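Home Workshop & Hobby > Benches, Tables & Surfaces
July 2025 · 4 min read · 2 shares

Bench covering, what lasts??

**trorard_tony**
Redoing the shed bench over winter. Old top is chipboard, swollen along the front from years of the esky dripping on it. Want to cover it rather than replace it. Vinyl, lino, brown paper off the roll, hardboard? Mostly model trains and a bit of soldering. Not spending a fortune.

**nerea_p**
Hardboard. Screw it down at the corners, flip it when it's stuffed, bin it when both sides are stuffed. Been doing that since the kids were in primary.

**DHegyi**
Disagree with hardboard for soldering. Flux soaks in and it goes furry. Lino offcuts from a flooring place, the plain sort. Mine came from the Villanueva reno next door, free, it was going in the skip.

**nerea_p**
Furry after how long though? Mine gets two years easy.

**DHegyi**
Depends how messy you are I spose.

**yasir_t**
Paper. Seriuosly. Rip it off, new bit down. You can scribble measurements on it too. Have a roll on a broomstick at the end of the bench, pull across, clamp, done.

**trorard_tony**
Tried paper. Tiny screws roll under the edge and vanish, then I tear it with my elbow. Colour matters too, my eyes are going. On white I lose every silver washer.

**joanaL**
Go mid brown or dull green, matt not gloss. Gloss under a fluoro is murder, you get the tube glaring back at you all arvo. I did ours in grey and regret it, grey parts on grey top, genius.

**yasir_t**
Matt shows grease but.

**joanaL**
Wipe it then

**DHegyi**
Joana's right on matt. Where I'd argue is glue or no glue. Glue it, contact adhesive, roller, start at one end. Loose sheets creep. Had one loose on the Stanwood clubroom table and by December it had walked off the back.

**nerea_p**
No no no. Glue it and you're scraping for a weekend when it needs replacing. Batten along the back, wrap the front, tack underneath. Pull it tight in summer when it's soft.

**trorard_tony**
Bench is 2883 long, 1529 deep (built for the old layout, yes too deep, yes I know). Nothing comes that wide without a join?

**noelia_c**
Sheet vinyl comes wider than that, ask for the end of a roll. Mudar in town had some last time I was in, prob cheaper than online. Let it lie flat in the sun first or you'll be fighting the curl forever.

**joanaL**
1529 deep, how do you reach the back lol

**trorard_tony**
Stool.

**yasir_t**
Still say paper.

**noelia_c**
Ours isn't glued, just laid over with some overhang at the front. Brown, matt, small bits show up well on it. Creases a little and goes wavy along the front rim, doesn't bother me. If it bothers you do Nerea's batten thing but round the edge off with a sander first, a sharp corner will split vinyl right where you lean. And buy more than you need, the offcut makes a good drawer liner.

347 views · 17 comments 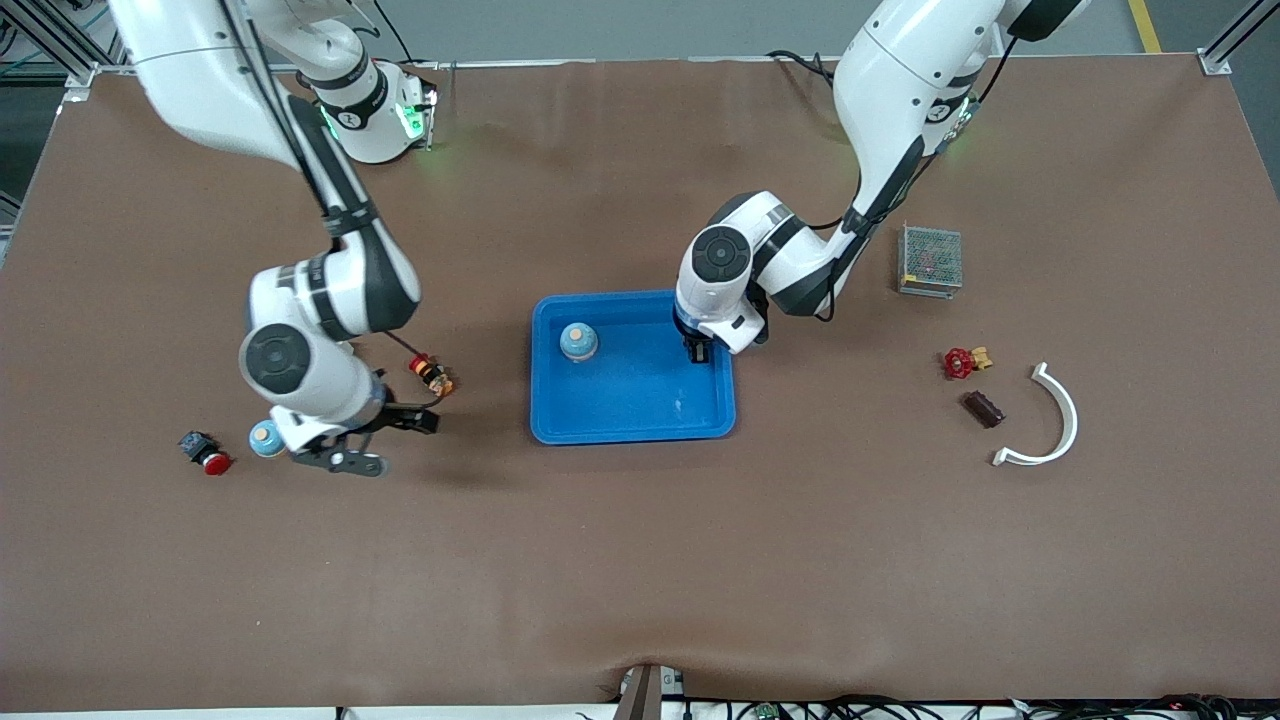
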